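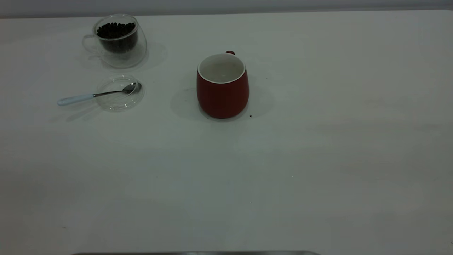
4. Checking the perception output before you plan

Pladia will tell you it has found every object on the table. Don't take its word for it. Transparent things are where it goes wrong most often, and the confidence score is no help, as it stays high when the mask is plainly off.

4.1 Open the Kurside viewer and load the current snapshot.

4.2 Turn on the mask layer. Each object should have one mask. Clear glass often gets two or none.

4.3 Compare the mask of the glass cup with the color view. If it covers only the coffee beans, the planner will treat the outer wall as free space. Redraw it by hand.

4.4 Set depth_fill to 6. The installer sets it higher, for reasons the release notes don't give.

CAUTION: Do not use "Auto-correct masks" on glass. In our tests it moved the edge inward.

4.5 Select the mug, then Grasp > Propose. Reject any proposal that doesn't state which side the handle is on.

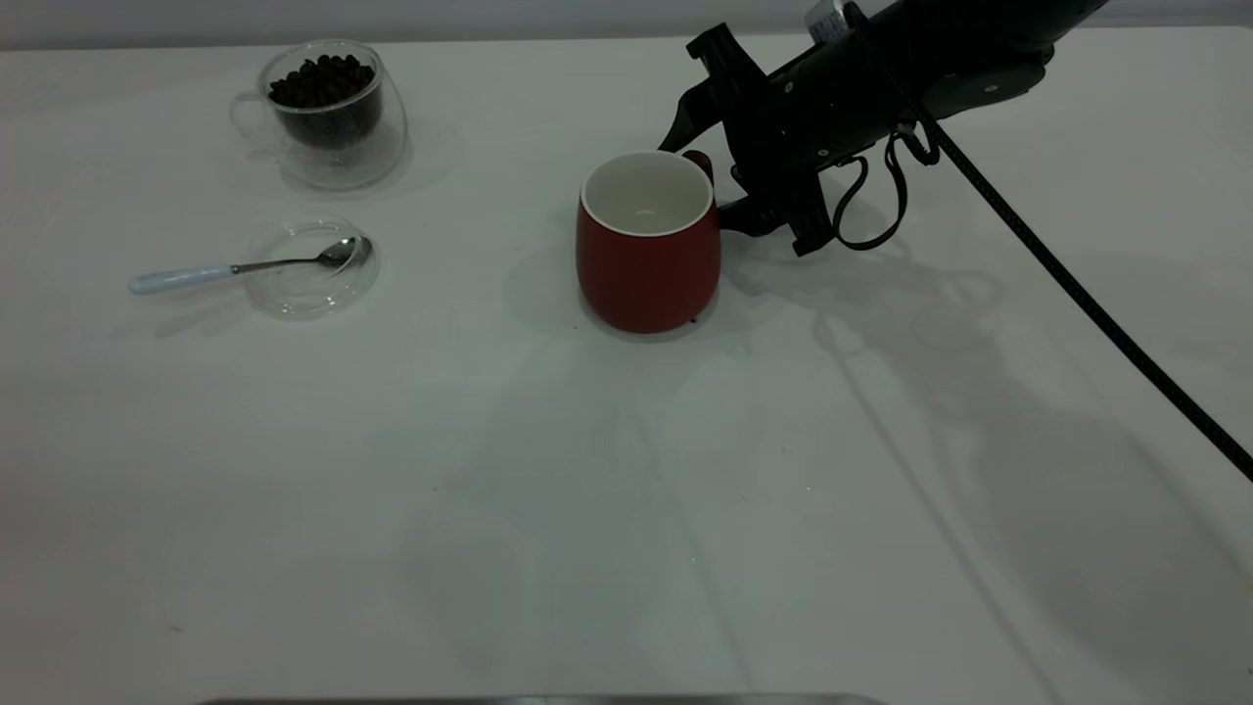
Figure 4-2. Gripper close to the mug handle.

4.6 Run the approach with speed_limit at 1000 and one hand on the stop button. The simulator's green check mark means the path is clear in the simulator – no more than that.

NOTE: Error 1058 ("pose stale") means the snapshot is older than the plan allows. Raising the limit to 2000 makes the message go away and leaves the old pose in use. Take a new snapshot instead.

4.7 For the spoon, load the tool profile by hand under Planner > Attached object. Pladia offers to guess the length from the mask. We have yet to see a guess we would run.
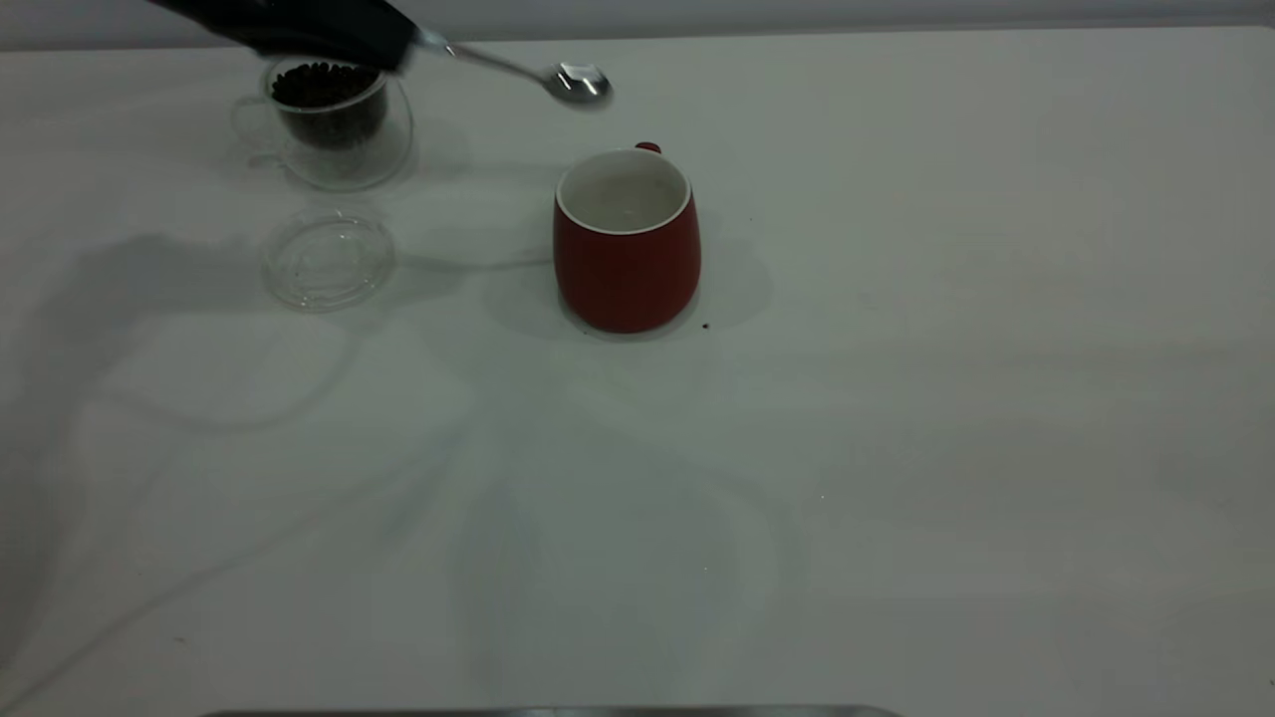

4.8 Check that the attached object shows in the collision view from the gripper to the far end of the bowl. If it stops short, the planner can route the bowl through the rim of a mug and still report success.

4.9 Save the scene under a new name. Overwriting keeps the old masks in the cache.

Steps 4.3 and 4.7 revised 2nd February, S. Blomqvist.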